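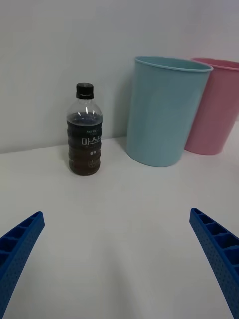

Table setup with bottle and blue and pink containers, Arkivville.

MARSKA TABLEWARE AND PACKAGING GROUP
Minutes of the layout review held August 15, 2025, Arkivville
Chair: Felista Kaijage
Minutes: Hubert Piątek
Attendance: 6

1. Minutes of the previous meeting
Approved with one correction. Under item 4, "shelf 3" should read "shelf 5." Hubert Piątek to correct the filed copy.

2. Table layout
The group reviewed the back-edge layout, in which the bottle and the two plastic containers stand toward the wall and the front of the table is left as working area. The order from left to right is bottle, blue, pink. Felista Kaijage asked that this order be written into the layout sheet, as the current text says only "items at rear." Agreed.

The request from Hilten to move the pink container to the far side of the bottle was discussed. The Hilten sheet was drawn up for a narrower table and its distances do not carry over. The group will keep the present order and tell Hilten in writing. 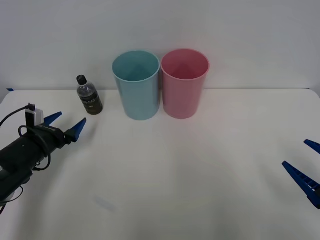
The spacing rule was left open at the last meeting. Two versions are in use – one sheet asks for a hand's width between containers and the other gives no figure. The hand's width is hard to repeat from one setup to the next. Hubert Piątek proposed replacing it with two pencil marks on the tabletop, one for each base. There was an objection that pencil will wear off the white surface during cleaning. Small dots of removable tape will be tried first, and the result reported at the next meeting.

3. Bottle handling
The draft handling note requires the cap to be checked before the bottle is lifted and again before it is put back. Sarpong had commented that one check was enough if the bottle stays upright. The group did not accept this, given that bottles are regularly tilted when they are moved across the table.

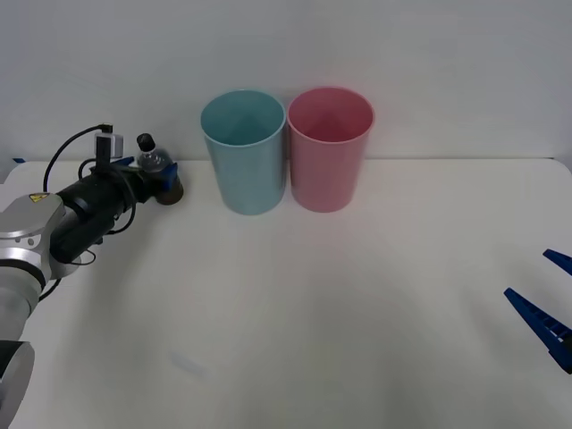

The wording of the second check was then settled. The draft said "after tilting," and members wanted to know how much tilt counts. The bottle held off the table next to the containers is close to horizontal, with the black cap a little higher than the base, and the group agreed that a position like this calls for the second check. The note will read "whenever the bottle has left the upright position." The two containers there are nearly touching, so the comment under item 2 on spacing applies to this setup as well. No angle will be given in the note.

4. Caps and closures
Felista Kaijage reported on the closure section. It will now name the parts in order from the top: cap, ring, neck, shoulder. Earlier drafts used "collar" and "ring" for the same part, and Sarpong had asked which was meant. "Ring" will be used throughout.

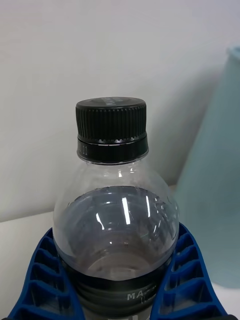

Bottles drawn from stock are to be logged with the label text copied as printed. Where the text is not in English, the log should carry the original characters and no translation. Stock form 255 has no field wide enough for this – Hubert Piątek to ask for a longer one. If the form cannot be changed before December, the remarks field will be used.

5. Actions
Hubert Piątek: correct previous minutes, request change to form 255, obtain tape dots.
Felista Kaijage: revise layout sheet and handling note, reply to Hilten and Sarpong.

Next meeting: date to be circulated with the revised layout sheet.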